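## Unit 8: Budgeting a bench cell

The arm is the line everyone remembers to price. For this unit, start with the bench and work outward. A two-arm cell with humanoid hands needs a table, a padded mat, power and enough test parts to keep it busy.

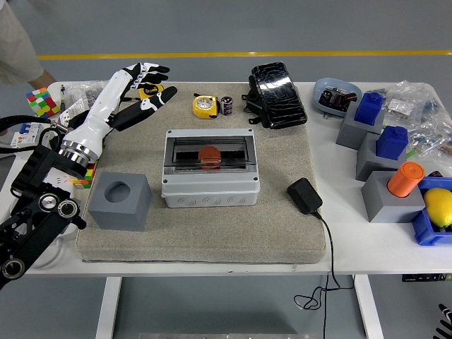

Split the request into three sheets:

- **Capital** – arms, hands, controller, table. Get quotes from Baruvov and Kyriakidis on the same spec.
- **Fixtures and parts** – enclosures, breakers, peg blocks, bins. Allow $300 to start.
- **Running costs** – spare fingers, cables, service. Allow $2,000 a year.

Staff time goes on the third sheet. In the Purevthorpe plan, setup took 80 hours and had no budget line at all.

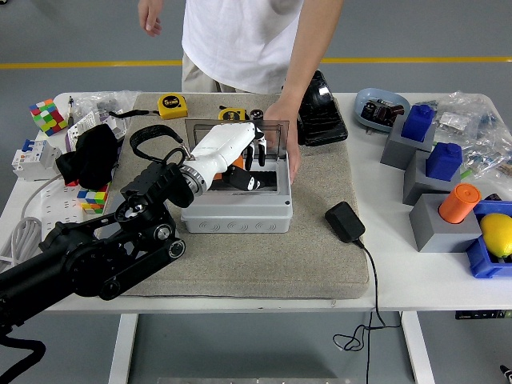 Junction box work wears on fingertips and wrist cables, so ask each vendor for spares prices and lead times in writing. Serneo quotes hands separately from arms – check that the mounting flange is included.

**For next class:** bring a draft of all three sheets. Orders close in August, and late quotes go into the following year.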